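Fillthorpe Village Hall users group – minutes, September 14, 2025

11 present. Apologies from Ovcombe.

1. Cloakroom
Blue hooks on the white panel agreed to be fine as is. No more spend this year.
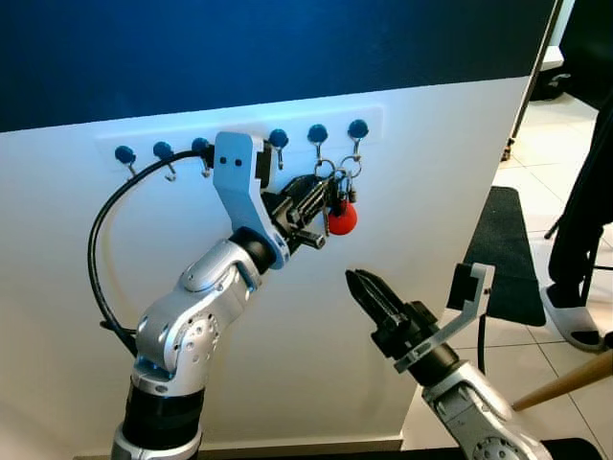 2. Roof
Quote from Lacerda 4,000, Irkance 3,000 but no scaffold in it. Ask both agian by January.

3. Keys
Hirers to put keys back on a hook before leaving – not in pockets.
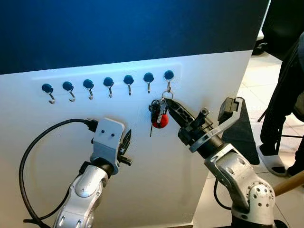
Late returns still a problem, two last month. Deposit stays the same.

4. AOB
Piano needs tuning. Chairs – 46 to be re-footed, qoute wanted.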